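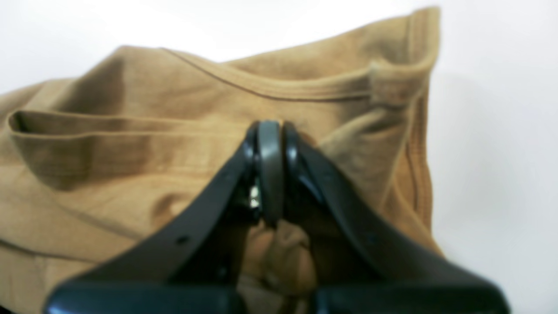

Tan garment under a black gripper.

The B-Side

By Samina Mohmand

Uzma Siddiqui wanted to reissue "Kavthorpe," and to do that she needed the man who made it to admit that he had.

"I was twenty," Yasir Kiani said on the phone. "I had a sampler and a head cold."

"It's a classic."

"It's eleven minutes of a kick drum and a duck."

"People have wondered about the duck."

There was a long pause on the line. She could hear a dishwasher being loaded by someone with strong feelings about where the bowls went.

"The duck was a synth," he said at last. "I was trying to make a trumpet."

Uzma wrote this down. Flakside, her label, had put out nine records, and the one thing all nine had in common was a press release nobody could get to the end of. A trumpet that had gone wrong was the best material she'd had in years.

Yasir had recorded as Ghauri for exactly one summer. He pressed a single twelve-inch, played it at two clubs and a cousin's engagement party, and then went into commercial refrigeration, where he did well. In the 28 years since, "Kavthorpe" had become the kind of record that men in their forties describe to you at parties with their eyes closed. A copy had recently sold online for more than Uzma's car. This said as much about the car as the record, but she had put it in an email to her distributor anyway.

"I'd want to see the artwork," Yasir said, which is how she knew she had him.

The trouble was the B-side. A reissue needs something new on it or the men in their forties feel they're being taken for granted, so Uzma had asked Jawad Magsi for a remix. Jawad recorded under the name Zedance and was, for a few months that year, what people wanted. He said yes in four minutes. Then he said nothing for nine weeks.

When the file came it was titled kavthorpe_FINAL_final_use_this_no_this_one. Uzma made tea, shut the door, put on the good headphones and pressed play.

It began with rain. She liked the rain. She gave the rain two full minutes of goodwill. At the third minute a woman whispered the word "architecture." At the fifth the rain stopped, and in the silence Uzma turned the volume up to see whether anything was happening, and so she was at full volume when the pad came in.

There was no kick drum. There was no duck.

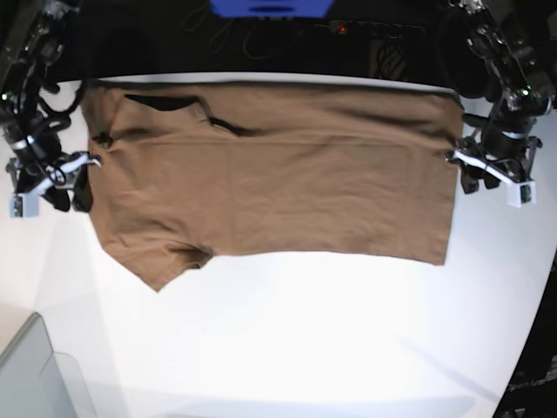

She played it again in case she had missed them. Then she called Jawad, who picked up on the first ring in the tone of a man already being congratulated.

"You got to the whisper," he said.

"I got to the whisper. Jawad, which part is the original?"

"All of it."

"Which part would Yasir recognize?"

"I took his track," Jawad said, "and I slowed it down until each beat was longer than the piece. So you're inside a beat. You never hear it land. It's all him, Uzma. It's more him than he was."

"The original is 124 beats a minute."

"And this is none," said Jawad, with real pride.

She thought about the pressing plant, which wanted the masters by Friday of some week that kept getting closer. She thought about the distributor. She thought about the advance she had paid Zedance, which was not large but had been, until recently, hers. Then she did what any label boss would do in her position and sent the file to the artist so that he could be the one to say no.

Yasir didn't answer that day or the next one. On the third day he turned up at the office in person, in a tie, carrying a laptop bag with the name of a refrigeration supplier on it. He was a tall, tidy man, and he looked at the one spare chair for a while before he trusted it.

"I listened to your friend's piece," he said.

"You can be frank."

"I listened in the van. I was doing a walk-in unit at a hotel, and afterward I sat in the parking lot and listened again." He took off his glasses and looked through them at the window. "I know that sound. When a big compressor shuts down and the room goes quiet, that's what's left. I've been hearing it my whole working life. How did he know?"

Uzma considered how Jawad had known. She pictured him on his couch dragging a slider to the left.

"He did a lot of research," she said.

"I'd like it on the A-side."

"On the A-side."

"The duck can go on the back. People who want it will turn the thing over."

So that was how they did it. The first week brought nearly 2,467 plays and 153 comments, of which the bulk were about the duck. One reviewer called the new version "a brave refusal" and gave no sign of having flipped the record. A man with his eyes closed in his profile picture wrote four paragraphs on the whisper, and got the word wrong.

Jawad asked whether there might be a tour. Yasir asked whether the rain was recorded or if you could buy it, and how much, because he had a Sunday free and the sampler was still up in the attic.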